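Boards > Old Consoles and Computers > General Chat
Posted in November by Nithin Pai
Print this thread | E-mail this thread

**Nithin Pai**
Evening all. I've been sorting through Dad's loft and have come down with a box of old games and bits, some of which I haven't touched since I was at school. My question is a simple one, though I suspect the answers won't be! Do you clean old cartridges and boards before putting them away, or do you leave well alone? A chap at the Wednesday swap meet told me he never cleans anything, and I've been fretting over it ever since.

**magnusson_attic**
Hello Nithin, and what a lovely box to come home with. I clean everything, always have. Cotton buds, a drop of isopropyl (the 96 per cent sort, not the weak stuff from the chemist) and a good long dry with the lid off. I've got up to 100 cartridges on the shelves in the back bedroom and I wouldn't dream of putting one away grubby.

**tealady**
I'm afraid I'm with the chap at the swap meet. Every time you rub at those contacts you take a little bit away, and most of mine have sat in a cupboard for years and still start first time. A soft brush for the dust, a dry box, and leave them be. My late husband was a great one for cleaning and he rubbed the label clean off my favourite — I did forgive him, but it took a while.

**magnusson_attic**
Labels are another matter, tealady, and I'm sorry to hear it! But a cotton bud on the contacts won't hurt a thing if you're gentle. It's the people going at it with pencil rubbers who do the damage.

**jemari_fan**
Pencil rubber user here, sorry. I've done it for years and only ever on the really black ones.

**Nithin Pai**
Thank you all, I knew I'd come to the right place. What about loose boards with no case at all? I've several, and at the moment they're in an old biscuit tin between sheets of kitchen roll.

**lostel**
Please get them out of the tin, Nithin. Anti-static bags cost next to nothing, and a shoebox with the bags stood on end will do nicely. I keep mine that way under the stairs, each with a slip of paper saying where I bought it and what I paid.

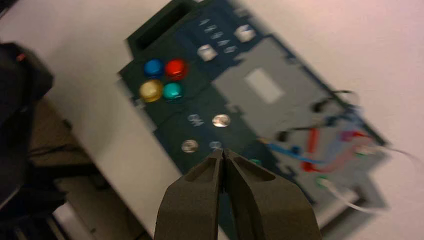 Dark blue-green board with the black slotted housing at one end.

**tealady**
Now that's a handsome colour. I'd give it a dust and no more.

**magnusson_attic**
You would say that! I'd still have the cotton buds out.

**Nithin Pai**
I've ordered the bags. I think I'll try the cotton buds on one of the football games first, as I've 4 of those and wouldn't weep over losing one. Does it matter if the shoebox lives in the garage?

**lostel**
Yes, it does — far too damp in winter. Find it a spot indoors, even if it's only the bottom of the wardrobe.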